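Okay, a little thread on the Great Toy Sort, because a few of you asked how it's going and I've had too much coffee to keep it short.

We started Friday with the hall closet at Pirkolstead (yes, the house has a name, it came with the house). Two boxes of building blocks, one box of what I can only call bits, and a bag that Oi-ling swore was winter hats. It was not winter hats.

My rule this time: blocks go with blocks, plates stay flat at the bottom, and anything soft goes straight to the laundry room before I get sentimental about it. I did get sentimental over one mitten. It's in my coat pocket now.

Tien-fu wanted to label everything. He got as far as ALERO, the name of the pirate ship set we lost half of in May, and then he sat down on the floor and built for 2 hours. I can't even be mad, it was a very good lighthouse!

A neighbor on Dalgleish has offered to take 100 of the plain bricks for her grandkids, and I said yes before checking whether we have 100 plain bricks. We have 192, so everybody can breathe.

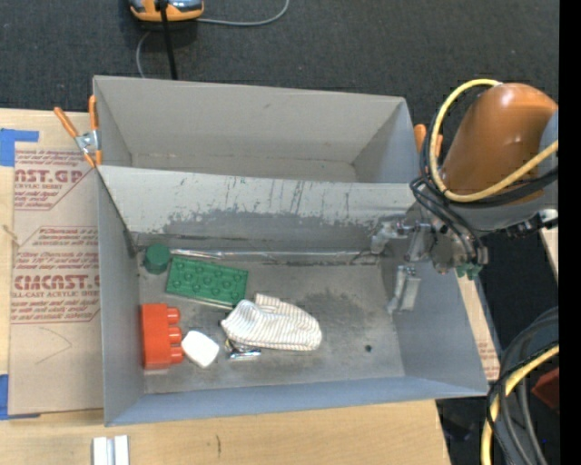
Odds and ends are always the slow part for me, slower than any big pile. I can sort a whole box of bricks in front of the TV, but give me one red-orange block, a green plate with its studs up, a striped thing like a folded sock or mitt, and a little tangle of metal half under it, and I'll stand there for ages deciding who belongs with whom. The block and the plate are easy, at least. The metal can go in the junk drawer until somebody asks for it.

Tomorrow it's the dress-up trunk, and Pudel the cat is already asleep in it, so wish me luck.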